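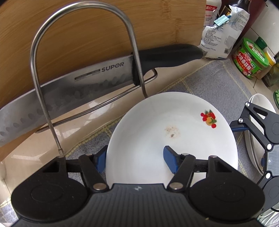 4.2 Beschaffung und Kostenrahmen

Abb. 3: Handgeführter Greifer mit blauen Gummifingerspitzen am Rand eines weißen Tellers, Küchenaufbau.

Für die Küchenaufgaben waren zunächst 2 Greifersätze geplant. Angebote lagen von Bustard und Sitov vor, Rankin hat nicht rechtzeitig geantwortet (Stand 14. Juli 2022). Sitov pro Satz günstiger, dafür Fingerspitzen nur im Paket. Bustard einzeln, 2.033 Euro je Satz inkl. Kalibrierung. Entscheidung für Bustard - vor allem wegen der Ersatzteile.

Verschleiß liegt fast ganz bei den Gummispitzen. Glatte Keramik, Tellerränder, Speisereste: Material wird schnell stumpf, Griff rutscht. Im Vorlauf in Nedaneck Wechsel nach etwa 700 Griffen, danach deutlich mehr Fehlversuche. Im Antrag stand dafür keine eigene Zeile. Nachgetragen wurden 100 Euro pro Monat, Verbrauchsmaterial, ohne Versand.

Geschirr und Küchengerät laufen nicht über den Gerätetitel. Handelsübliche Ware, Bruch einkalkuliert, Ersatz aus Sachmitteln. Unterlagen fürs Abstellen der Teller ebenso. Arbeitszeit für Auf- und Abbau dagegen wurde anfangs vergesen und ist erst in der zweiten Fassung drin (Wiegand, interne Aufstellung).

Offen: Wartungsvertrag ja oder nein. Malte Wiegand rechnet mit Eigenreparatur der Gelenke, Nieten und Arme seien einzeln zu bekommen. Lieferzeit allerdings unklar, Bustard nennt nur November. Bis dahin bleibt ein Satz als Reserve liegen, der zweite läuft im Betrieb. Ein dritter Satz wäre sinvoll, ist aber im laufenden Titel nicht unterzubringen.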